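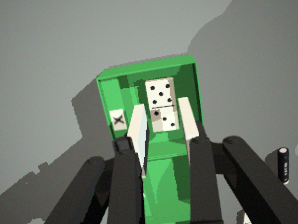
29 July 2024

So I've finally done it and booked the sleeper train to Karudden for October, after two years of saying I would and then spending the money on a new boiler (thanks, boiler). Twenty-six hours door to door if the ferry connection behaves itself, and 1,161 kilometres of it on rails. I can't tell you how happy that number makes me!

I should say I'm not a train person in the notebook-and-platform sense. I couldn't tell you one engine from another. What I like is being made to sit still with a window, a bag of cheese rolls and no way of doing the washing up. On a plane I'm cross from the moment I take my shoes off. On a train I'm more or less a nice woman.

The booking itself was a bit of a saga. The Nurmi line has its own website, which wanted me to choose between a "rest seat", a "quiet rest seat" and a "couchette, mixed", and the prices changed every time I went back a page. I rang them in the end. Lovely chap, very patient, and he told me the rest seats go back about as far as a dentist's chair, so that settled it. Couchette, lower bunk, £137 with breakfast. Breakfast is a roll and a yoghurt according to the forums, but I'm choosing to be excited about it.

Lower bunk or upper bunk is a proper argument, by the way, and I've changed sides. When I was younger it was the top one every time, because you can lie down whenever you like and the others can't make you sit up and be sociable. But then there's the ladder. I did the ladder at three in the morning on the way to Drukavo a few years back, in socks, with the train going round what felt like a roundabout, and I still have opinions about it. So, lower bunk, and if somebody wants to sit on the end of it and eat crisps until ten o'clock then fair enough, I'll have some crisps too.

Packing, then. I've been going round and round on this and I'm determined to take one bag. Last time I took a wheelie case and it wouldn't go under the bunk, so I slept with my feet on it like a dog on a grave. The list so far is the grey jumper, two pairs of trousers, thick socks, ear plugs (the wax sort, the foam ones fall out of me), a flannel, a big scarf that can be a blanket or a pillow, and my Wendo flask. The flask leaks slightly if you lay it on its side but it keeps tea hot until lunch and I won't hear a word against it. Books I haven't decided. I always pack something improving and then read whatever I've bought at the station.

Food matters more than clothes if you ask me. There's a buffet car as far as the border and then there isn't, and I've been caught out by that before and had to make a meal of mints. Cheese rolls for the first night, apples, a malt loaf already sliced and buttered, and those little oat biscuits that don't go to dust. Boiled eggs are out. I love a boiled egg, but there are going to be other people in there with me.

I get in just before lunch and I haven't planned a single thing for the first afternoon apart from a walk down to the harbour and a bath, in whichever order my back prefers. After that there's a bus up the coast I've got my eye on, but the winter timetable isn't out until next month, so I'm refreshing the page every morning with my toast.

If any of you have done the Karudden sleeper lately, do let me know in the comments whether they still give you a towel. I can't find out anywhere and it's the difference between the small rucksack and the middle one.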